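Ticket: Old slogan still showing under Kinwood logo on order emails
Opened 6/10/24 by Mehrangiz Nikzad, Skarkik brand desk

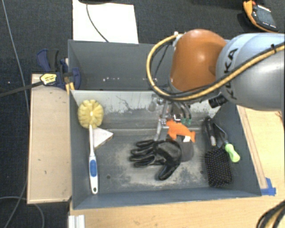 Hooman Nikzad
Hi Mehrangiz, thanks for sending this through so promptly. I've had a look at my own order confirmation and yes, I'm seeing the old tagline too — "Kinwood, Close to Home" — sitting right under the logo, even though the website header has the new one. Could you tell me which email templates you've checked so far? I'd hate for us to fix one and leave its cousins behind.

Mehrangiz
Oh good, so it isn't only me! I went through all 27 templates this morning with a big pot of tea. The old line is on the order confirmation and the delivery notice, and the other 25 are fine. I also asked the Killdale store to forward me a customer copy, in case my inbox was holding on to old artwork, and theirs is the same. The line is part of the logo file itself, so I can't simply type over it.

Hooman
That helps a lot. Those 2 templates were built by Zamani back in April, before the colour change, and they call the logo from a separate folder. I've swapped the file in that folder and cleared the cache. Would you mind sending yourself a test of each?

Mehrangiz
Delivery notice is lovely now. The order confirmation still has the old line when I open it on my phone, though it's right on the laptop. I tried it five times, and my favourite mug has gone cold in the meantime.

Hooman
Sorry about the tea! There's a smaller mobile version of the logo with its own file name, and I missed it. Replaced just now. I've also changed the alternate text, which was still reading out the old slogan to anyone using a screen reader — a good one to catch before the catalogue goes out.

Mehrangiz
Phone and laptop both showing the new line. Thank you so much for being patient with me. One small thing while we're here: the printed returns slip has the old slogan in the footer as well. Should I put that on this ticket or start a fresh one?

Hooman
Fresh one, please, and send it to print services with a scan of the slip. Closing this one as resolved.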